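19th July

Workshop notebook, kitchen end

Came in early to finish the bench labels and did none of that, because the breakfast table had got so full there was nowhere to put a mug down. So today's entry is mostly about the table, with a bit about glue at the bottom for anyone who only reads these for the glue.

First, the table itself. I oiled it back in September with the tin of Zotitz left over from the Clalilberg shelving job, and I'm still really pleased with how it came up (it's a lovely warm yellow when the sun comes round in the morning). What it doesn't like is rings. I counted on the oil to keep drinks off the wood and it mostly does, but anything milky leaves a ghost if you let it sit over lunch. Please use the coasters! There's a stack of them on the windowsill. I sanded out one ring this morning with 320, going with the grain, then wiped on a bit of oil and left it 25 minutes before buffing. You can find the spot if you get down low and squint along the surface. I'll give it another pass next week if it still bugs me.

Toaster. I took it apart last week (unplugged, yes, and left to cool) because everything was coming out dark on one side and pale on the other. The crumb tray was packed solid. I have never seen so much raisin bread in one place. I tipped it out, brushed the slots with the soft paintbrush from the drawer, not the wire one, and wiped the outside with a damp cloth and a drop of dish soap. The cream finish shows every fingerprint but cleans up nicely. Setting 2 is now plenty for ordinary white bread, where we used to need the dial much higher, so turn it down before you push the lever or you'll set the alarm off like I did. I've also moved the toaster to the left of the table so the cord can reach the wall without running across where people eat. If you move it to wipe underneath, put it back on that side.

Did a test round this morning with two slices in, and they came up a nice even golden brown at the crusts. Very happy with that. The bread was the Poulain loaf from the corner place, a bit thicker than usual, and it still popped up properly without a knife. Nobody should be putting a knife in there anyway, and I'm including myself in that.

Plates. The round white ones are the good ones for this table, since the blue set wobbles. We're down to not very many and I suspect a few are living on people's desks. Bring them home, no questions asked. If you leave food out on a plate, put a second plate on top when you walk away. The lid box is still in the cupboard over the sink but half the lids fit nothing we own, so I'm going to have a clear-out.

Drinks. Somebody (me) keeps losing bottle caps, so I've put a saucer on the shelf by the fridge just for caps. If the bottle is open and you're going back to the bench, cap it or finish it. I mopped up one spill this month and sticky milk between table boards is a miserable job, you have to go at it with a toothpick. The fridge has space on the door again now that I've thrown out the mustards.

The pen holder. I brought the little wire mesh one over from the drafting desk so there'd always be something to write dates on food with, and it's been a big success except that the pens walk off. Please leave at least one in it. I'd like to find a marker that writes on cold plastic, because the ordinary ones skip and you end up with a container that just says "ly". Suggestions welcome on the whiteboard.

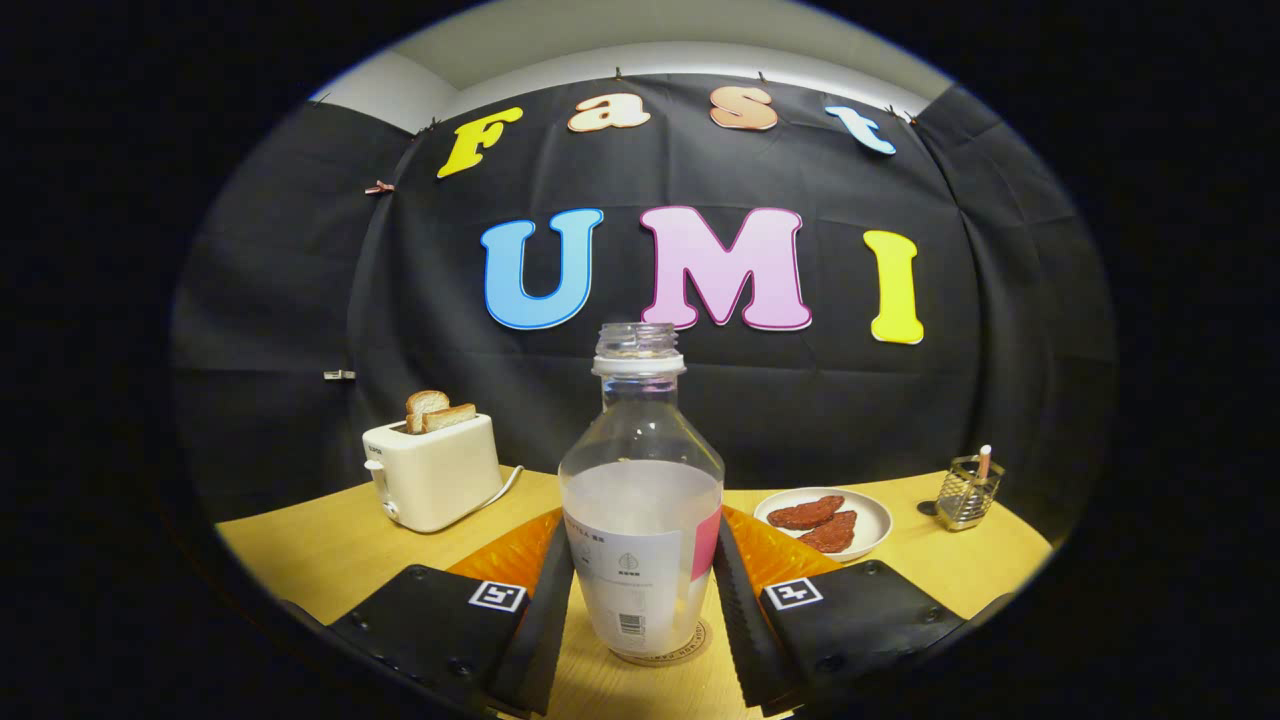

Breakfast table: toast up, bottle on its coaster, pen still in the holder.

I'm fairly proud of how it all sits now. There's elbow room, and you can reach the toast without leaning over anybody's plate. I might try the holder a touch further in from the edge, it's the sort of thing I'd knock off with a sleeve.

Now glue. The Plitosus job (drawer fronts, order 2553) is clamped up on the back bench. I used the slow wood glue, thin coat both faces, and left the clamps snug and no more. There was a bit of squeeze-out along the bottom edge on the wide one, which I've left to go rubbery so it can be peeled with a chisel later. Don't wipe it wet, it just fills the grain and then the finish goes blotchy. I did exactly that on 1528 and I'm still looking at it every time I walk past.

To do:
Finish the bench labels (really)
Second oil pass on the ring spot
Empty the crumb tray again at the end of the month
Sort the lid box
More coasters, cork ones if they have them
Take clamps off the drawer fronts tomorrow, late morning

We're out of paper towels in the kitchen, by the way. There's one roll left under the finishing bench, behind the rags, and I've been using that one.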